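Teleop in sim: wrist view only, or wrist plus fixed camera?
Forum > Manipulation > Teaching by demonstration
11 replies

tallow_ridge
I'm collecting demonstrations in simulation for a pick and place policy. Two-finger gripper, six-axis arm, driven with a handheld controller. So far I have 300 demos, all recorded by me over a couple of weeks in August. The observations are the wrist view plus joint positions. There is also a fixed view that I use on my own monitor while driving, but it isn't saved.

The trained policy does fine on the straight part of the approach and then goes wrong near the corner of the room. It either stops and hovers or drifts off to the right. My question is whether I should re-record everything with the fixed view saved, or whether there is something wrong with the demos themselves. 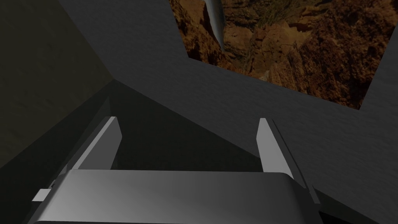 Wrist view is what the policy gets, at 9 frames a second. When the arm is pointed into the corner it doesn't get much. The recess past the open fingers is close to black, and the palm housing takes up a lot of the bottom of the view. I've tried cropping and it made no real difference.

pelican77
Don't re-record yet. Can you replay the actions and render the fixed view afterward? If your sim is deterministic that's an afternoon of compute and no driving.

tallow_ridge
I store actions but not full states. Replay drifts once there's contact. The free-space part matches, the grasp usually doesn't.

pelican77
Then start storing states today, whatever else you decide. It costs almost nothing in disk space.

Jocelyn Nguyen
I'd question the demos before the cameras. You were looking at a monitor with a fixed view while driving. The policy never had that view. So when you steered into the dark area you were using information that isn't in the recording. From the policy's side, your turns near the corner come out of nowhere.

Try driving 20 demos with the fixed view switched off. If you can't do the task that way yourself, the policy isn't going to learn it either.

brackenfold
Disagree with this as a rule. People drive badly from a wrist view. You get jerky corrections and long pauses, and the policy learns the pauses. I would take smooth demos with a bit of extra operator knowledge over honest but ugly ones. We had exactly that on the Prultex cell. The operators hated wrist-only driving and the success rate went down.

Jocelyn Nguyen
Did you give the policy any history, or single frames?

brackenfold
Single frames.

Jocelyn Nguyen
Then pauses are going to hurt you no matter who drives. With a short history they hurt less. You can also trim them out before training – drop any step where the commanded motion is under a threshold and the gripper state doesn't change. Be careful around the grasp itself, where the pause while the fingers close is a real part of the task.

mudlark_9
Different point. What is the canyon picture doing on the wall? If that texture is the same in all 300 demos your policy may well be using it as a landmark. Bright wall on the right with a big brown high-contrast patch, dark corner on the left with nothing in it. Drifting right is what I'd expect.

tallow_ridge
It's from the Mostport room pack, the default wall set. I never changed it. Same panel in every demo.

mudlark_9
Swap it for something else and run the existing policy without retraining. If the behavior changes, you have your answer.

brackenfold
I'd randomize it either way. Wall textures, light level, light direction. Keep the gripper material fixed if you know what the real one looks like.

pelican77
Randomizing is fine but he can't do it to recorded images. That means new demos or a state replay, and he doesn't have states. We're back to storing states.

tallow_ridge
Ran both tests last night.

Texture swap: I replaced the panel with plain gray and ran the old policy 100 times. It no longer drifts right. It hovers in nearly every run now, so the panel was being used for something, and taking it away didn't fix the task.

Driving with the fixed view off: I managed 3 clean grasps out of 20 tries. The rest I either bumped the wall or gave up. I couldn't judge how far away the back of the corner was. Turning up the ambient light helped more than anything else I tried, and I only changed it at the end.

Jocelyn Nguyen
That's a useful result. I'd raise the light, save both views, and drive with exactly the views you save. Show them side by side on the monitor at the size the policy gets, or close to it.

brackenfold
Still not convinced about matching the size. Driving off a tiny picture is miserable and your hands get tired. Give yourself the full resolution and let the policy have the small one.

Jocelyn Nguyen
Full size is fine with me as long as you check the small one now and then. If the object is four pixels wide in there, no amount of good driving helps.

mudlark_9
What controller are you using? If it's the Jalali handheld, check the deadband. The stock value is wide enough that slow wrist rotations get lost and you end up making them in steps.

tallow_ridge
It is the Jalali. I hadn't looked at the deadband. My rotations near the grasp are definitely in steps – I thought that was me.

mudlark_9
Halve it and see if it feels better. If the arm creeps when you let go, go back up a little.

pelican77
How many new demos are you planning?

tallow_ridge
Around 50 to start, with states saved, lights up, and the wall panel changed every few runs. I'll train on those alone first and then mix in the old ones to see if they help or hurt. The logging goes through Litis, so I have to change the export script before I can save the second view. I'll post the numbers in this thread when I have them.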